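How to go back to a novel you put down years ago

Posted August 15, 2026 by Raghda Zein

Most people who write have a half-finished book somewhere. Mine is called Trukach, after the village it is set in, and it sat untouched for long enough that I had forgotten the name of the main character's sister. I picked it up again in January. These are the steps I followed, in the order I would do them a second time.
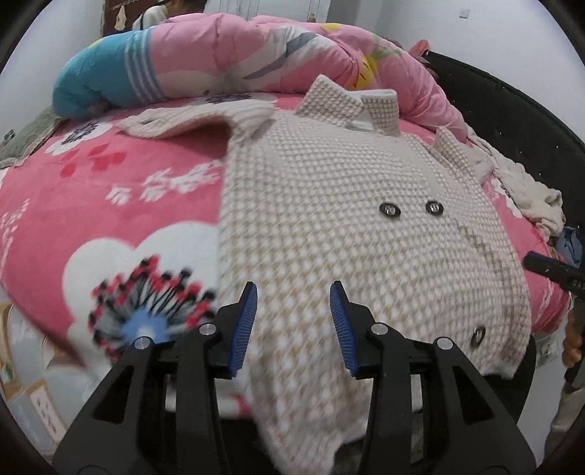
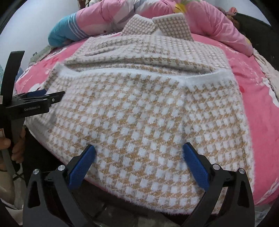
Step 1. Find every version

Before you read a word, collect all the copies. Look in old email attachments, on memory sticks, in the folder called "misc". Put them in one place and rename each file with the date it was last saved. I had one draft on a laptop, another in my sent mail and a printed copy with notes in two colours of ink. The printed copy had a scene in it that neither of the files did.

Choose the latest complete version as your working draft. Keep the others, but don't open them again until step 5.

Step 2. Read it through without changing anything

This is harder than it sounds. You will see typos on the first page and want to fix them. Leave them. If you start correcting, you will spend a fortnight on chapter one and never reach the end.

Print it or put it on an e-reader, so you can't type into it. Keep a notebook next to you and write down only three kinds of thing:

Where you got bored
Where you were confused
Where you forgot you were the author

The last list will be the shortest. It matters most, so mark the page numbers.

Step 3. Write a chapter list from memory

Close the draft. Wait a day. Then write one line for each chapter saying what happens in it. Do it without looking anything up.

My draft had 34 chapters and there were several I couldn't remember at all, even though I had read them that same week. When I went back to check, most of those were people sitting in kitchens talking over something the reader already knew. They have gone now, apart from one that I turned into a paragraph.

Step 4. Decide what the book is about now

You are older than you were when you started it. The thing you wanted to say then may not interest you any more, and something in the background may interest you a good deal. In my case the book began as the story of Diro, a boy who leaves the village. On rereading I cared much more about his aunt, Paulauskas, who stays behind and runs the post office.

Write a single sentence that says whose story it is and what they want. Stick it above your desk. If you can't write the sentence yet, write three and live with them for a week.

Step 5. Make a plan for the new draft

Take your chapter list and mark each line keep, cut, move or new. Now is the time to look in the older versions, as there may be a scene that suits the new plan better than the one that replaced it.

Don't start pasting yet. Open a blank document and retype the parts you are keeping. It is slow - I managed 2 chapters in a good week - but you will change sentences as you go that you would have let stand if you had copied them across. Your style has probably shifted as well, and retyping evens it out.

Step 6. Show it to one person

Wait until you have the first three chapters in decent shape, then give them to one reader. Pick someone who reads the sort of book you are writing. I asked Dorian Masson, who was in my old writing group and gets through a lot of family sagas. He told me that he liked the post office and didn't believe the fire. I was annoyed for a couple of days and then took the fire out.

Ask specific questions. "What did you think?" gets you "I enjoyed it". "Where did you put it down?" gets you something you can use.

Step 7. Set a small target and keep to it

I write before breakfast, 300 words, and stop even if it is going well. Some people prefer to count time, or scenes. Whatever you choose, note it down each day on paper. Missed days go on the paper too, left blank.

If you miss a whole week, go back to your sentence from step 4 and read the last chapter you retyped before carrying on.

I have reached chapter 19 of the new draft and will post again when I get to the part with the river, which needs a completely different ending.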